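**Uniform swap: what we learned, what we're stuck with**

The Flalach Youth League uniform swap ran all through February in the back half of the Delbridge Street hall, and we are pleased to report that it is over. For those who missed it, the idea was simple. You bring in the jersey your child has outgrown, you take home one your child will outgrow by April, and no money changes hands. The league has been buying new uniforms every season for as long as anyone can remember, while the old ones retire to the bottoms of closets across town, and it seemed worth finding out how many were still down there.

The answer was 127, plus a bathrobe. We have put the bathrobe in the lost and found.

Of the uniforms, 31 are still looking for a home. Most of these are adult medium, a size that no child in the under-tens needs and that every family in Flalach seems to have owned. If you coach and you are an adult medium, please come and see us. If you coach and you are not an adult medium, we may still try to talk you into one.

Sizing deserves a word. The tags on the older shirts were printed by a supplier with private opinions about the human body, and a "youth large" from those years will fit a second grader or a refrigerator, depending on the batch. Hold it up against the child before you leave. Children dislike this, especially in front of teammates, but they dislike a jersey that reaches their shins even more.

We also heard from several parents about the change of color. Yes, the league is going back to red. The teal years had their defenders, and we have read all of their letters, including the long one. Teal jerseys may still be worn to practice. They may not be worn to games, where the referees had trouble telling us from Rendamton, who have been teal since before we were anything and were never very gracious about it.

If you took home something red, a few notes on keeping it that way:

- Wash it cold, inside out, and alone the first time. White trim next to red cloth is a bold choice by whoever made it, and one warm wash can turn the whole garment into a valentine.
- Skip the bleach. It will find the red before it finds the stain.
- Close any snaps before it goes in the machine, or they will chew on the socks.
- Hang it to dry. Ribbed knit goes into a hot dryer as a collar and comes out as a ruffle.
- Grass stains get dish soap and an old toothbrush. After that, you are allowed to give up.

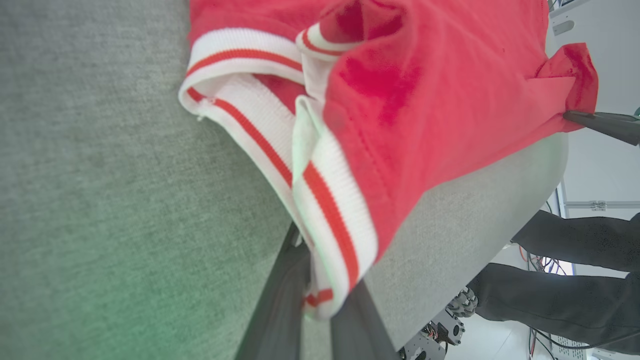
**Where the money goes instead**

Skipping the bulk order left $2,104 in the uniform budget, which the board has never had to think about before. There were 2 proposals at the last meeting. One was to fix the drainage on the lower Insaurralde field, where the left corner has been a pond for most of living memory. The other was a popcorn machine. The discussion was livelier than you might guess, and the pond won by a single vote.

Work starts once the ground dries out, a condition the contractor describes as "the tricky part." Until then, games move to the upper field, and parking will be on the Delbridge side only. Please don't park on the grass by the gate. We know it looks firm. So did the pond.

Anyone with thoughts on popcorn may bring them to the next meeting at 7 p.m., along with their own popcorn.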